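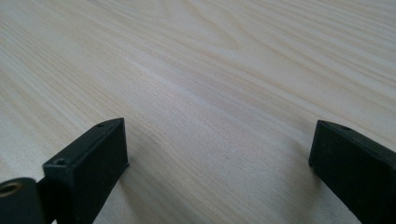 Gullberg Protest Monitor, reviewed

I cover demonstrations and council politics for a small news site, and for most of the past year I have used Gullberg to keep track of marches, sit-ins and police road closures. It is a paid alert service that runs in a browser and on a phone. I paid for my own subscription.

You draw an area on a map, choose the kinds of events you want, and Gullberg sends a message when something changes. It reads permit filings, transit notices and public posts from organizers. Each alert carries a link to its source, so you can check it before you repeat it. I wouldn't use it without that.

Setup took me 11 minutes, most of it spent on the map. The drawing tool is clumsy on a phone and fine on a laptop. You can save up to 200 areas, far more than I will ever need.

The alerts for planned events are good. In November a student march was moved from the courthouse to the bus station the night before, and I had the new route before breakfast. Permit changes usually reach me the same day the city posts them.

It does less well with anything sudden. When tenants blocked the steps of the housing office, the first alert came after the street was already open again. A call from another reporter beat it easily. If your work depends on getting to a spontaneous protest early, you still need people who will phone you.

Crowd numbers are the weakest part. One rally was listed at 400 in the afternoon and 200 by evening, with no note saying why the figure had changed. Both came from the organizers' own posts. I now turn the crowd field off.

I also tried Todik, which is cheaper. It sends more alerts, but many are repeats, and it doesn't always show where they came from. Zulu has a better map and an archive you can search by street, though it only covers large cities. If you work in one of those, try it first.

Support answered both of my emails within a day. Canceling is done from the account page.

Pros: source links, permit tracking, quiet by default.
Cons: slow on unplanned events, poor crowd figures, awkward map on a phone.

I renewed for another year on the basic plan.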